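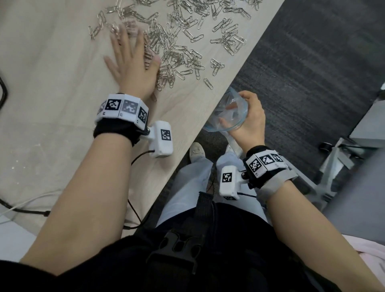
ACTA DE LA REUNIÓN - Asociación de vecinos Rangel, octubre

Empieza a las 19:10, con algo de retraso porque faltaba la llave de la sala. Preside Gilmar Magalhães, toma nota Neusa Miranda. Asistentes según hoja de firmas. Excusan: los del portal Redow y la gestoría.

1. Acta anterior
Leída por encima. Se corrige un apellido en el punto 4. Aprobada.

2. Boletín de otoño
Imprenta Tevero entrega la semana que viene, 271 ejemplares, uno por buzón. Van doblados pero sin grapar. Discusión larga sobre si se reparte en mano o se deja en los portales. En mano, salvo en los portales con conserje. Gilmar pide que no vuelva a salir el anuncio de la academia en portada. De acuerdo todos.
Queda pendiente la página de las fotos antiguas, faltan permisos de dos familias. Si no llegan, esa página se cambia por el plano de las obras.

3. Obras de la calle Vamico
El ayuntamiento contesta por fin: corte de tráfico durante 30 días, con paso de peatones por la acera de los impares. La parada del autobús se traslada delante de la farmacia. Varias quejas:
- no hay rampa provisional en el cruce
- la carga y descarga del mercado queda sin sitio
- los contenedores, nadie sabe dónde van
Neusa redacta escrito y lo pasa antes de registrarlo. Se pide también que avisen del corte de agua con tiempo, la otra vez fue el mismo día. Una vecina del 14 propone llamar a la radio local. Se deja para mas adelante, según contesten.

4. Fichas de socios
Se sigue con lo de pasar las fichas de papel a carpetas por calles. Hecho hasta la letra M. Faltan teléfonos en muchas y hay direcciones viejas. Acuerdo: quien no conteste a la segunda carta pasa a baja provisional, se le recupera cuando pague la cuota. Voto en contra de Gilmar, que prefiere una tercera carta. Consta.
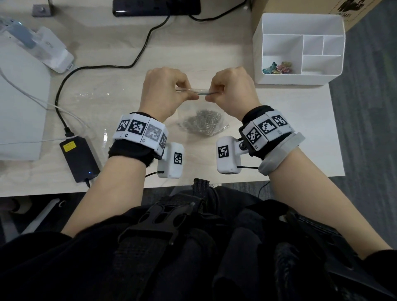

Tira de plástico transparente, sobre la mesa.

Material de oficina: se aprueba comprar carpetas, fundas y separadores. Presupuesto a pedir en dos sitios, no solo en la papelería de siempre.

5. Cena de fin de año
Tres opciones. El restaurante del mercado pide señal, el centro cívico es gratis pero hay que recoger todo antes de las doce, y el local de la peña no tiene cocina. Votación a mano alzada, sale el centro cívico. Cada cual trae un plato. Menú para celíacos, apuntarse antes. Música sí, pero baja a partir de las once, que el año pasado hubo llamada de la policía local y no queremos otra.
Sillas: las presta la parroquia, hay que ir a buscarlas con furgoneta. Gilmar pregunta a su cuñado.

6. Cuentas
Saldo leído, sin preguntas. Sigue sin cobrarse la subvención del segundo trimestre. Se reclama por escrito, otra vez. La cuota no sube.

7. Ruegos y preguntas
- Farola fundida delante del 22, avisado en la app municipal, sin respuesta.
- Perros sueltos en la plaza por la mañana. Cartel nuevo, el otro se lo llevaron.
- Piden horario fijo para el local. Se prueba de 18 a 20 y se revisa en la proxima reunión.
- El buzón de sugerencias lleva meses sin abrir porque no aparece la llave. Se cambia la cerradura.

Se levanta la sesión a las 20:50. Próxima reunión en noviembre, misma sala, Neusa manda la convocatoria por correo y la cuelga en el tablón.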